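**Hyun vs Ullis, who you got?**

**southpaw_dad:** Hyun by decision. Jab all night. Ullis fades late, saw it in August

**rudamthorpe_ko:** no way. Ullis had a bad camp in August thats all. body shots, stoppage in 8

**southpaw_dad:** bad camp is what everyone says after a loss lol

**Vija Stankevičius:** Judges worry me more. Plisulach cards are always wierd. And 122 is a hard cut for Hyun

**rudamthorpe_ko:** hes made 122 fine before. still losing

**southpaw_dad:** 2000 seats, 800 sold. they need to move it

**Vija Stankevičius:** Small hall, good hall. Leave it. Got mine already

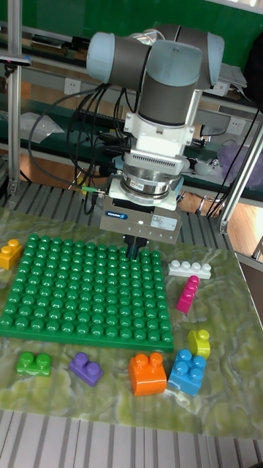
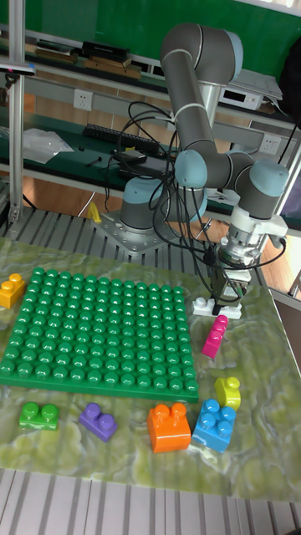
*robot arm and toy bricks, both pics*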